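How I stopped our living room floor squeaking (and filled the gaps while I was at it)

Right, so a few of you asked about the floor after I moaned about it all winter, and I've finally got round to writing it up. This is for old softwood boards nailed to joists, the sort you find under the carpet in half the terraces in Trevham. If yours is click-together stuff over concrete, most of this won't help you, sorry!

Ours had one board by the door that sounded like a duck. You learn to step over it, then visitors come round and don't, and you hear it through the ceiling at night. I'd put up with it for years before I lifted the carpet in April and had a proper look.

Finding the squeak

Get someone else to walk about while you lie down with your ear near the boards. I know, very dignified. Mark each noisy spot with a bit of masking tape. Walk slowly, heel first, and rock your weight from side to side, because some boards only complain when you're coming off them. I ended up with 31 bits of tape, which was a low moment.

Most squeaks are a board rubbing up and down on a nail that has worked loose. Some are two boards rubbing edge to edge. Press down with your foot and watch: if the board dips, it's the nail. If it hardly moves and still creaks, it's probably the edges.

Before you put a screw in anything

Check for pipes and cables. Please. Ours had a heating pipe notched into the top of a joist, exactly where I'd have put a screw, and Niall Pollock two doors down went straight through his and had a very wet afternoon. A cheap detector is fine but don't trust it completely. Lift a short board if there's one that's been cut before (look for saw marks across it) and have a nosey underneath with a torch.

Fixing the loose ones

The nail heads show you where the joists run. Drill a small pilot hole next to the old nail, then a wider shallow one on top so the screw head can sit below the surface. The screw wants to be long enough to bite into the joist and no longer. Stand on the board while you drive it in, so it's held down tight as the screw pulls. I did one end, tested it, then did the other.

Don't pull the old nails out unless they're sticking up. Knock them down a touch with a nail punch and leave them be. I wasted an entire evening pulling nails and all I got was split boards and a sore thumb.

For edges that rub, try talc first. Ordinary talcum powder, brushed into the gap with an old paintbrush and walked in. It sounds daft but it sorted four of mine and the house smelled lovely. You'll need to do it again every so often.

Filling the gaps

You can buy filler in a tub, but it cracks and drops out when the boards move with the seasons. I used pine slivers from Ganance, the little timber yard behind the Rutherford Road shops. They come in long thin wedges. Run wood glue down both sides, tap the sliver in with a rubber mallet, leave it overnight, then plane off whatever stands proud. Go with the grain and take tiny shavings. 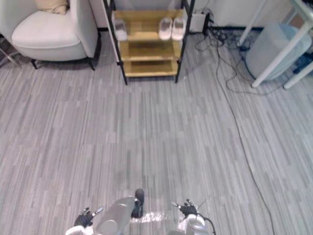 For the thinnest gaps, the ones you could just about get a bank card into, slivers are hopeless. I used Gomeo draught strip there, which you push down with a blunt knife until it grips. It's dark, so it looks like a shadow, and I much prefer it to the pale lines I got with filler in the hall.

Sanding and finishing

If you're hiring a drum sander, go over the floor twice looking for nail heads first. One will rip the belt and they charge you for belts. Keep the machine moving before you lower it, or you'll get a dip you'll see every sunny morning for the rest of your life — ask me how I know. Hoover between grits, then wipe down with a barely damp cloth.

I put on two thin coats of hardwax oil with a short-pile roller, working back towards the door. Leave it as long as the tin says before you bring the furniture in, and stick felt pads on all the feet.

The duck is gone. There's a new creak on the landing, though, so I'll be starting on that once my knees have forgiven me.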